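Search this site Enter keywords Go

# Bromidgate Pantry Labels: README

Bromidgate Pantry Labels is a small collection of ingredient texts copied from jars, bags and tins of dried herbs, peppers and seasoning blends. It was made for people who want to compare how sellers name the same product. It has 1,000 records in the current version, each one for a single package.

The work was started by Sewwandi Sarkar, who wanted a list of all the names under which dried fenugreek leaf is sold. The list became larger than the original question, and so it was put in a table.

## Files

- `labels.csv`: the main table, one row for each package
- `names.csv`: the common names and their spellings, joined to the main table by `spice_id`
- `blends.csv`: the parts of each blend, in the order printed on the package
- `CHANGES.md`: corrections since the first version

All files are in UTF-8. Please open them with this setting, otherwise the accents in names like "piment d'Espelette" or "jalapeño" will be damaged.

## Columns in labels.csv

- `record_id`: a number, never used again after a record is deleted
- `spice_id`: empty for blends
- `name_printed`: the name exactly as it is on the front, with the capital letters kept
- `form`: whole, cracked, ground, flakes, leaf or paste
- `net_weight_g`: the weight in grams. If the package gives only ounces, we converted it and put `1` in the column `converted`
- `origin_printed`: the country or region, only if it is printed
- `salt_added`: yes, no or not stated
- `store_advice`: the sentence on how to keep the product, if there is one

There are 19 values allowed for `spice_id` in the pepper group. Pink pepper and Sichuan pepper are in this group too, although they don't come from the same plant as black pepper. We know that some users will not agree. A cook looks for them on the same shelf, and this was the rule we followed.

## How the texts were copied

Each label was typed by one person and read again by a second person. When the two did not agree, the package was checked a third time. We kept the mistakes of the printer. If a bag says "corriander", the table says "corriander", and the correct spelling is only in `names.csv`.
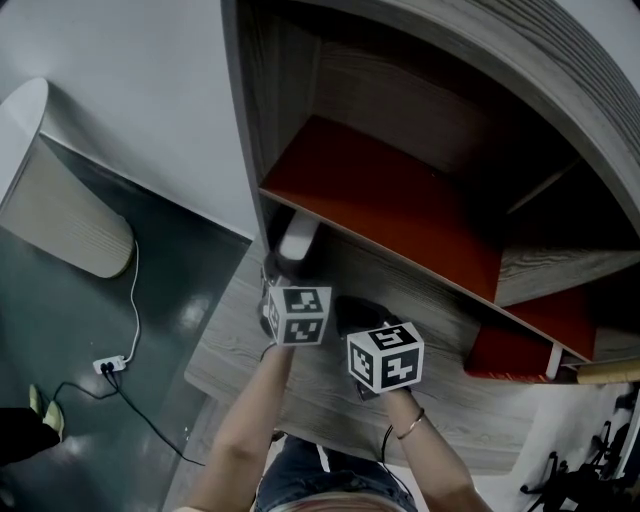

Labels in two languages gave us the most trouble. In most cases the English side is shorter, and sometimes it leaves out an ingredient that the other side has. For these packages we copied both sides and marked the longer one with `main`. Nimal Fakir checked the Sinhala and Tamil texts. The Thai texts, which come mostly from the Chaimongkol curry pastes, were checked only once and should be used with more care.

## Known problems

The shops we used were mostly in Jindalville, so the table shows what is sold there and not what is sold everywhere. Chili products are too many, and dried mushrooms are missing completely.

In 47 records the word "spices" stands in the ingredient list with no other detail. We did not try to guess what is inside. These records have `unspecified` in `blends.csv`, and they should be removed before you calculate how often an ingredient appears.

The Plasora blends changed their recipe while we were collecting. Both versions are in the table, and the older one ends with `_old` in the column `batch_note`.

Please do not use this table to decide if a product is safe for a person with an allergy. Read the package you have in your hand.

## Corrections

Send the `record_id`, the column and the text you think is right. A photo of the label helps, but the small print must be readable. Corrections are added every August.

Related items

- Bromidgate Tea Names, version 2
- Notes on spelling of chili varieties
- Converting kitchen measures to grams
- Vinegar and pickle labels (in preparation)

Contact: Sewwandi Sarkar, Bromidgate Pantry Labels | © Bromidgate | Back to top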